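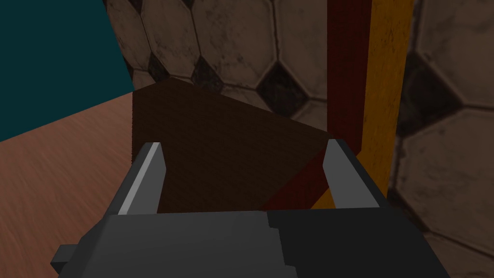
A gripper with a dark brown block between its fingers, in a computer rendering.

The owner of Cerwood, a small company that services and installs home elevators, does most of the talking in the van between jobs. The company looks after residential lifts in and near Timisano, a town of steep streets and narrow three-story houses. We spoke in June 2018, over one morning and part of an afternoon, mainly on the subject of what happens to a home elevator after the installers have gone.

The owner started out repairing freight lifts in warehouses and moved to houses after a back injury. The work is lighter, but the customers are closer.

"In a warehouse, the lift stops and somebody calls a number on the wall," the owner said. "In a house, the lift stops and a person who can't manage stairs is on the wrong floor. You treat that call differently. You have to."

Cerwood services 200 home elevators under contract. Most are hydraulic or cable driven, and a few are older chain-drive models that the owner would like to see replaced. Nearly all of them get a yearly visit. Homes where someone uses the lift many times a day get two.

I asked what goes wrong most often. The answer was doors.

"Doors and gates, every week of the year. The lift won't run unless the switch on the gate says it's closed, and that's how it should be. But a gate gets bumped with a walker or a laundry cart, it shifts a little, and now the switch doesn't make contact. People call and tell me the motor's dead. I ask them to push the gate firmly shut and try the button again. A good part of the time we're done on the phone."

The second most common problem is a door that has been changed by someone else. A homeowner has new flooring put down, the landing door no longer clears it, and a carpenter trims the door or moves the hinges. The lock that keeps the door closed when the car is on another floor then stops lining up.

"That one I don't like at all," the owner said. "A landing door that opens on an empty shaft is the worst thing you can have in a house. If you're putting in a new floor, call us first. We'll come and look before the carpenter does."

The space between the landing door and the car gate is another thing Cerwood checks on every visit, above all in older houses where a deep door frame leaves room for a small child to stand. The company fits filler panels to the inside of the landing door when the gap is too large. The owner keeps panels in stock in the common sizes and will fit one on the same visit.

"I've had people say they don't have kids in the house. Then I see the high chair for when the grandchildren come. I fit the panel."

One house came up several times during the day, a tall brick place on the hill that the Cerwood crew calls Fesinine, after the name carved over its front door. The lift there was put in by a different company, and the shaft was built by a general contractor who had not done one before. The walls were out of plumb. The car ran, but it rubbed on one side between the second and third floors, and the family had gotten used to the noise.

Cerwood took over the contract in December, and the first visit lasted two days. The rails had to be loosened and set again from the bottom of the shaft to the top.

"You can't fix a crooked shaft with grease," the owner said. "They had been greasing it. There was grease on everything. We cleaned it off, put the rails straight, and then it needed hardly any."

Setting rails is slow work. Each bracket is packed out until the rail stands true, and the mechanic goes back over the whole height after every change. The crew spent so long on it at Fesinine that they started calling the job Shim, and it is still written that way on the office calendar when the yearly visit comes up.

On money, the owner was direct. A basic service visit costs $200. A contract with two visits and priority calls costs $600 a year. Replacing a worn gate switch is usually covered. Replacing a hydraulic hose or a set of cables is not, and customers are told so before they sign.

"People should ask any company what's left out of the contract. Ask for it on paper. If the page is blank, ask again."

The capacity plate is another sore point. Most of the cars Cerwood looks after are rated at 1000 pounds or less, and owners tend to forget the number within a month of moving in. The crew has been called to cars stopped partway between floors with a piano bench, two adults and a stack of boxed tile inside. The owner's advice is to read the plate, think about the weight of a power wheelchair, and leave the building materials to the stairs.

Backup power takes up part of every visit as well. Many home elevators have a battery that will lower the car to a landing and let the door open in an outage. The battery ages whether or not it is used. Cerwood tests it by shutting off the main supply with the car between floors and a mechanic inside.

"If it's me in the car, I know right away," the owner said. "We write the date on the battery with a marker. When it's 5 years old I want it out of there, even if it passed."

The phone in the car gets tested on the same visit. Some households have dropped their landline without remembering that the elevator phone was on it. The owner picks up the handset, hears nothing, and goes to find whoever pays the phone bill. A cellular unit can be fitted in an hour or so, though signal inside a shaft varies and has to be checked at every landing.

I asked what homeowners could do themselves. The list was short. Keep the door sills swept. Don't store anything in the machine closet, and keep its door locked if there are children in the house. Run the lift from bottom to top once a week if nobody needs it that often. Write down any new noise and which floor it happens on.

"The floor is what helps me," the owner said. "If you tell me it squeaks, I have to ride up and down all morning. If you tell me it squeaks leaving two, I bring the right tools."

Cerwood takes service calls by phone at its Timisano office and does not charge for a first look at a lift installed by another company.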